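When the grip force stays on: a talk with Demetrio Tejada

Interview by Afshin Jalali, July 2025

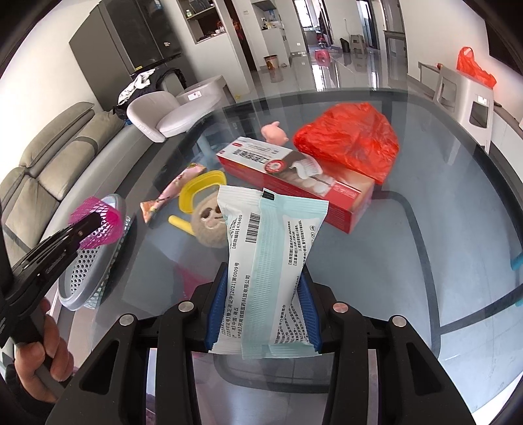

A packet of wipes between the finger pads, with the toothpaste box behind it on the glass table.

Demetrio Tejada has the habit of pressing his thumb against his first finger while he speaks. He is responsible for data quality at Vametier, a small company that teaches robot arms to handle things from an ordinary home. People show the work first with hand-held grippers, and the arms learn from these recordings. I wanted to speak with him about the fault of last January, which stopped the project named Ilitz for 3 weeks.

"It began with a packet of wipes," he told me. "Not a dangerous object, you would think. The arm picked it up very nicely, brought it to the basket, and then it did not open. It closed more. The packet broke and the liquid came down on the wrist joint."

The arm did not stop by itself. The operator, who was standing at a distance of two steps, put her hand in to take the packet away. One of the pads closed on the side of her finger. She had a bruise and no other injury, but Tejada speaks of this moment more seriously than of the damaged joint.

"The joint we can buy again. She did what every person does when something is dripping. We had written in the rules that you must press the red button first. But the button was behind her, on the wall. So I do not say that she broke the rule. I say that the rule was made for another room."

The search for the cause took longer than he expected. The first idea was a motor fault, and the motor was sent to the supplier, Mousavi, who found nothing wrong with it. After this, the team looked at the training recordings. There were 2,377 of them for the soft packets, and Tejada went through the first 500 together with one colleague.

"What we found was a shift in the opening width," he said. "On one pair of the hand-held grippers, the zero point had moved. When the person held the packet softly, the recording said that the fingers were almost closed. And when the person let go, it said they were still holding. The arm learned exactly this."

I asked how such an error could pass the daily check. He was silent for a moment.

"The check was done with a wooden block. With a block you see nothing, it does not get thinner when you press it. A packet, a tube, a plastic bag – these are the things where two millimeters are important. We checked with the wrong object for half a year."

The changes since then are not expensive. Each gripper is opened and closed completely before every session, and the value is written down. The arm now has a limit on force which does not depend on what it has learned, and above this limit it opens and waits. The stop button is on a cable and lies on the table next to the operator.

From the old recordings, 200 could be corrected by calculation. The others from that gripper pair were removed, also the ones which looked good. Some people in the Asanstead office were against this, he said, and he understands them – it was a lot of work to throw away.

Is he satisfied with the result? "With the force limit, yes. With the cable, no. It gets caught on things, and last month it pulled a cup down from the table. We are testing a foot pedal now, but the operators are moving their feet all the time, so I do not know yet."

The operator still works with the team. It was she who asked for the pedal.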